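Bench notebook, two-arm table
4/30/18
Present: me, Marthinus Kruger, Vlasta Skála (from second session on)

Student project Sterkemano, cloth task. Picking up from where we left the arms before the break. The aim for this block is to get the gripper to the same corner of the folded cloth every time, with the rack standing on the table as an obstacle. The judges at Grellow want both on the surface together, so there is no point practising with the cloth alone any more.

Powered up both bases, green rings on, no faults in the log. Homed left, then right. Marthinus re-ran the table calibration and got an offset in y of 7 mm against the old file. I don't trust the old file, so we kept the new one and saved it under his initials.

First block was the right arm only, left folded back out of the way. Approach height set at 25 mm above the cloth, then a slow descent. 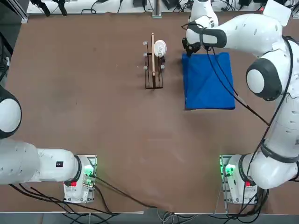

Ran 20 attempts at that height. 14 good, 4 closed on nothing, 2 stopped by me on the button because the elbow was going somewhere I didn't like. The misses all went the same way, too far towards the back of the table. Marthinus thinks the corner finder is picking up the fold line instead of the real edge. Could be. The cloth is all one blue and the creases show up faintly under the ceiling lights.

Tried with the lights over the bench off. Worse. Put them back on.

Changed in the corner finder:
- threshold lowered, see commit note
- ignores any line that doesn't end at an outline edge
- searches from the outline inwards (it used to go the other way)

Vlasta came in after lunch and asked why we were still using the short approach from the demo code. Fair question. It came with the Nel example and we never looked at it again. She rewrote it so that the arm lifts clear of the rack first and then comes across. It takes longer per attempt but the elbow problem has not come back so far.

Second block was on the rack. Laying things out differently between runs now, as the rules say positions will be drawn on the day. Cloth turned so a corner points at the near side, rack at the far side.

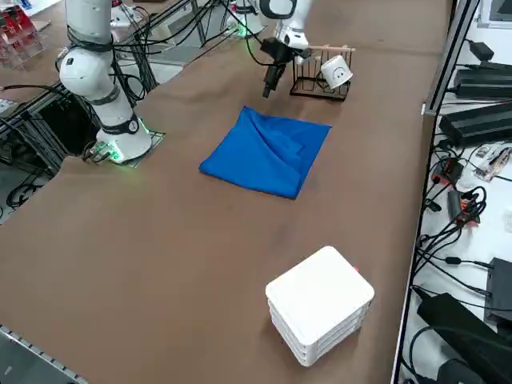
The wires of the rack are a nuisance for the depth reading. They come and go from one reading to the next, and the planner then believes there is a gap it can go through. Vlasta's fix for now is a plain box drawn round the whole rack in the planner, with a margin of 20 mm on every side. Crude but it holds. It does mean we can't reach anything on the rack without switching the box off, so that will need a second mode. She has it on her list.

Cable check in between. The lead on the right wrist was pulling at full stretch, so I re-tied it with more slack at the big joint. Somebody please look at this every morning before powering up. Edura will lend us a spare lead but only until July.

Last block with both arms live. The left arm waits at the side while the right one works on the cloth. Later it should do the rack half of the task, but today it only had to keep still and not upset the planner.

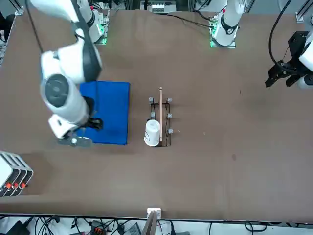 Planner time went up with the second arm in the model, as expected. One run refused to start because it thought the left gripper was inside the table. Marthinus traced this to the finger length in the config, which was still the value for the old fingers. Corrected and pushed. If you have a local copy, pull before you run anything.

Still open:
- corner finder on the turned cloth, no proper count yet
- rack mode with the box off (Vlasta)
- write up the calibration steps so it isn't only Marthinus who can do them
- scuffs on the table covering are being read as edges now and then, try masking them
- entry form for Grellow, page two still blank

Arms parked and powered down, e-stops in. Logs are on the shared drive in the Sterkemano folder under today's date. Next session I want to start with the turned cloth while the calibration is fresh.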